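Clullomwood Review
The Case for Plain Work Surfaces

28th August | By the Technical Editor
4 min read
Print this page | E-mail this article

Specifications for shared workbenches have grown longer every year, and most of the added length concerns appearance. Color matching, edge profile and sheen level now take up more of a typical schedule than load rating does. I think the order should be reversed, and that a buyer fitting out a shop or a shared workspace should start with the surface that is cheapest to clean and easiest to replace.

The usual objection is that plain white tops show wear. They do. A matte white top will show smudges and specks early in its life, and a scratch will stay visible until the top is changed. Visible wear is useful information. A dark patterned top hides residue as well as it hides scratches, and residue is what spoils glue joints, labels and small assemblies.

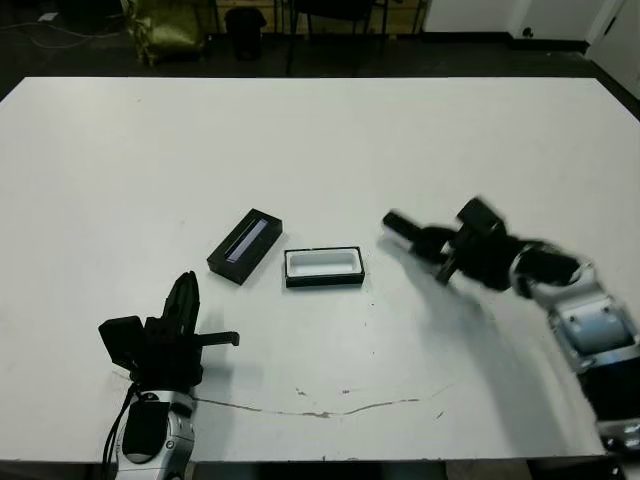
Cost over service life

Purchase price is a poor guide. The Cimness workshop keeps 22 benches and replaces tops on a fixed cycle of 6 years, whatever their condition. A fixed cycle looks wasteful on paper. In practice it removes the inspection step, lets the shop order in one batch each November, and keeps every bench at the same height. Uneven heights cause more trouble than worn faces, particularly where long stock has to bridge two benches.

Coatings deserve more doubt than they get. Humix, the two-part sealer many shops now apply by default, adds a curing period during which the bench cannot be loaded. If the coating is scratched through, the repair needs sanding well past the damage, and the patch seldom matches. An uncoated top with a scratch is still a usable top. A coated top with a scratch is a maintenance job.

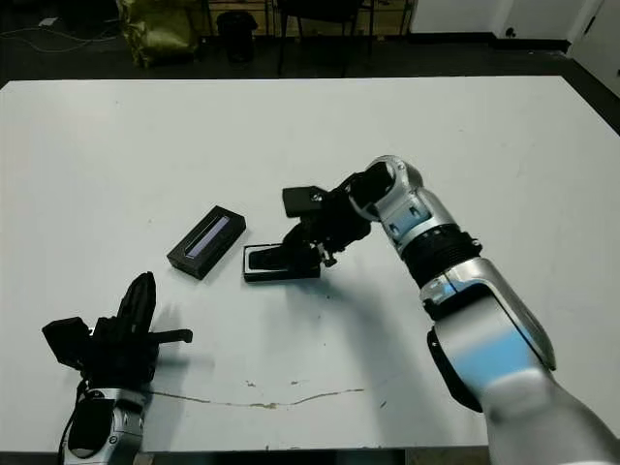
Fixings matter more. A top held by 4 accessible bolts can be changed in a lunch break. A top that is glued and pinned to its frame will be kept long after it should have gone. The Tạ bench system handles this correctly, with captive nuts in the frame and clearance holes in the top, and its drawings are short enough to check in one sitting. I would accept a lower grade of board to get that fixing detail.

Lighting should be specified with the top. A matte face under diffuse light gives even contrast for dark parts. A gloss face under a single lamp gives glare, and the operator ends up moving the lamp all day. Few schedules mention the two items on the same page.

My preferred clause is brief: flat, matte, light in color, rated to 200 kg, removable with one wrench. Edge profile can be left to the supplier.

Print this page | E-mail this article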